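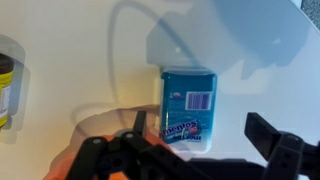
Valentyna Stasiv asks why the Trodelside stock list takes two entries for one pack of sweets when the barcode is the same on both. The short reply is that the barcode identifies the product and the second entry identifies the batch. The longer reply is under "Batches and dates".

# Packaged goods: intake, labelling and shelving

Applies to the Trodelside pantry and the Iditport store room. Last revised March 2012.

## Intake

### Which items need a record?

Anything sealed that will sit on a shelf overnight. Sweets, gum, spreads, pickles, instant coffee, spices and dry mixes are all included. Fresh bread and loose fruit are not recorded.

### How is an item placed for reading the barcode?

Stand it upright on the white table with the barcode towards you. On a tall pack such as Mentos the code may be on a side panel near the top, so turn the pack until you find it. On a jar the code usually sits on the label next to the ingredients. Hold the reader square to a flat panel. On a curved label, tilt the jar until the bars run straight up and down or straight across, then read again.

### The reader beeps but nothing appears in Lado.

The cursor is in the wrong field. Click in "Code" and repeat. If the line is still blank, type the digits by hand and press Tab. Do not press Enter, as this saves the record with no quantity.

### The barcode is torn, smeared or under a price sticker.

Lift the sticker if it comes away cleanly. If it doesn't, look up the product by name and use the existing record. A house code is issued only where no printed code can be recovered. House codes run from 500 upwards and are written on a plain label, never on the pack itself.

### Do multipacks get one record or several?

One, if the outer wrap is intact and carries its own code. Once the wrap is opened, close the outer record and enter the single packs.

## Batches and dates

### Why are there two entries for the same product?

Packs with different best-before dates are held as separate batches. They share a product code and differ in the batch line. Merging them hides the older date, and the older stock then stays at the back.

### Where is the date?

It varies. Check the base, the cap, the shoulder of a jar and the edge of the label, in that order. If the date is printed as month and year only, enter the last day of the month.

### What if the date can't be read?

Put the item on the hold shelf. Illia Savchuk goes through that shelf at the start of each month and either dates the item from its carton or removes it.

## Shelving

### How are plastic packs and glass jars arranged?

Glass goes on the two lower shelves, one layer only. Light plastic packs go above, brand name facing out. Small boxes with a flip cap or a screw cap stand upright. Laid flat they roll or slide when the tray is pulled.

### Can different colours or flavours share a tray?

Yes, if the codes differ and a divider is fitted. Same-brand packs in similar colours are the most common source of picking errors. Of the 69 errors logged at Iditport last year, most were of this type.

### What size are the trays?

The Tymoshchuk trays are used throughout. Inside depth is 173 mm. Anything taller goes on the open shelf at the end.

## Stocktake

### How often is stock checked?

Twice a year. The next check is in April. The last one closed at 1,789 units for both sites together.

### Are opened packs included?

No. A broken seal or a loose cap takes the item off the list. Record it as "opened" with the quantity set to zero, and leave the record in place so the history is kept.

### The shelf and Lado disagree. Which one is changed?

Recheck the shelf first, including the hold shelf and the row behind. If the difference remains, correct Lado and put your initials in the note field. Differences of one unit are corrected the same way as larger ones.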